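Sarent Broadcasting
March 25, 2023

This thread sets out the company's position on the suspension of a member of our hockey commentary team and the changes to on-air policy that follow from it. Replies are turned off. Questions may be sent to the press office through the usual form.

1/ On Thursday evening Sarent Broadcasting told its staff that a studio analyst on the Friday night hockey program will not return to the air this season. The analyst was told first, in person, with a representative present. The contract runs to the end of the playoffs and will be paid in full.

2/ We are not naming the analyst in this thread. The name has been widely reported and we do not dispute those reports. The review process we agreed to with the staff association asks us not to publish names in official statements, and we intend to keep to that.

3/ The matter concerns remarks made during an intermission segment in December, and a second set of remarks made on a radio call-in show hosted by another company, Virex Radio. The first set went out live on our channel. The second did not, but the analyst was introduced on that show by title as a member of our team.

4/ Both sets of remarks dealt with the private life of a player who was at that time on injured leave. The player had not spoken publicly about the reasons for the leave. The club had asked all rights holders, in writing, to limit discussion to the expected date of return.

5/ The request from the club was received by our sports desk and forwarded to the production office. It was not passed on to the analyst before the December broadcast. That was our failure. The review found that it reduced the analyst's responsibility for the first set of remarks. It had been passed on well before the radio appearance.

6/ We received around 900 written complaints about the intermission segment. Each was logged. Those that gave a return address were answered by the viewer relations office, although many of the answers went out later than our own rules allow. Viewers who wrote in and have still had no reply should write again and mark the message "second request."

7/ Several accounts have said that the analyst was suspended for criticizing the league. This is incorrect. Criticism of the league, the clubs, the officials and the schedule is part of the job. The same analyst criticized the league's video review procedure on our air for most of the fall and was never asked to stop.

8/ It has also been said that an advertiser asked for the suspension. The review looked at all correspondence between the sales department and the sports desk for the period and found no such request. Divusero, which sponsors the intermission segment, wrote to us once, to ask whether the segment would continue. It will.

9/ The review was led by Tiruwork Chala, who was brought in from outside the company and had no earlier connection with the sports desk. Three people sat on the panel. They heard from the analyst, the host, the segment producer and the head of sports, and they were given the full recordings of both broadcasts.

10/ The panel's report runs long and contains personal information, so it will not be published. A summary will be posted on the corporate site under Standards, next to the existing on-air guidelines. The analyst has read the summary and was invited to attach a written response, which will appear below it unedited if one is received.

11/ The panel upheld two findings. The first is that the remarks in December fell below the standard expected of a studio analyst. The second is that the radio remarks repeated and extended them after the analyst had been told of the club's request.

12/ A third complaint, concerning an exchange with the program host during a commercial break, was not upheld. The microphones were open to the production truck and parts of the exchange were heard by staff. The panel considered it a private disagreement between colleagues. Both parties have told us that they regard it as closed.

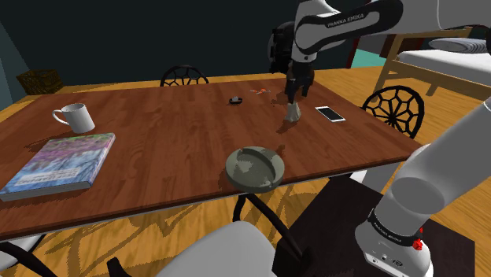 13/ Turning to policy. From the start of next month, any on-air contributor who appears on a program made by another company will need to notify the sports desk beforehand. This is a notice requirement. The desk will not approve or refuse topics, and it will not ask to see questions.

14/ Contributors who are introduced by their Sarent title on outside programs will be treated as speaking in that role, and the on-air guidelines will apply. Contributors who appear in a personal capacity should ask the host to say so at the start of the segment.

15/ Podcasts are included. Until now the guidelines mentioned radio and television only, and a number of contributors reasonably took this to mean that podcasts were outside them. The new wording says "any recorded or live program, in any format."

16/ Requests from clubs about a player's health or family will now go directly to everyone scheduled to appear, the host and analysts included, by noon on the day of the game. The production office will keep a record of receipt. If a request comes in after noon, the segment producer will read it out at the pregame meeting.

17/ We want to be clear that a club's request does not bind us. The sports editor may decide that a matter is of real public interest and should be reported. In that case the decision will be made by the editor before the broadcast and the contributors will be told what it is.

18/ The complaints process is also changing. Complaints about live sports will be acknowledged within three working days. A full answer will follow after the sports editor has seen the recording. The mailing address is unchanged: Viewer Relations, Sarent Broadcasting, 1813 Bucur Avenue. Complaints sent to individual presenters on social media will not be logged.

19/ On that last point, members of the hockey team have been sent a large number of personal messages since Thursday, some of them abusive and two of them threatening. The threatening messages have been given to the police. None of the people who received them took part in the decision, and we ask viewers to direct their opinions to the company.

20/ The Friday night program will go ahead as scheduled. The analyst's chair will be shared by current members of the radio commentary team until the end of the regular season. A permanent appointment will be made over the summer. There is no shortlist at this time, and reports of one are mistaken.

21/ The intermission segment will be shorter for the remaining games. The telestrator portion stays. The mailbag portion is suspended until the fall, when it will come back with a different format and a different producer, the present producer having asked some time ago to move to the baseball desk.

22/ Ticket holders for the live studio recording at Bucur Hall should note that the event is postponed and has not been canceled. All 2000 tickets remain valid for the new date. Those who prefer a refund may return their tickets to the point of purchase. Service fees will be refunded as well.

23/ We have been asked whether the analyst may work for us again. The contract ends with the playoffs and was not due to be discussed until after that point. The panel made no recommendation either way. The analyst is free to accept work from other broadcasters immediately and we have waived the clause that would have prevented it.

24/ We have also been asked whether any manager will be disciplined for the failure to pass on the club's request. The head of sports has accepted responsibility for it in writing. The matter was dealt with under the internal procedure and the outcome is confidential, as it would be for any employee.

25/ The player concerned and the player's family received a written apology from the company in January and a second one this week. They have asked that there be no further comment on the reasons for the leave, by us or by anyone else. We will respect that request and ask other outlets to consider doing the same.

26/ Correction to post 16: the noon deadline applies to evening games. For afternoon games the deadline is 9 a.m. The summary on the corporate site gives the correct times.

27/ Staff with questions about outside appearances already booked for April should speak to the sports desk before Wednesday. Bookings made before today will be honored. The notice form is on the staff site, under Contributors, and a paper copy can be had from the production office on the second floor.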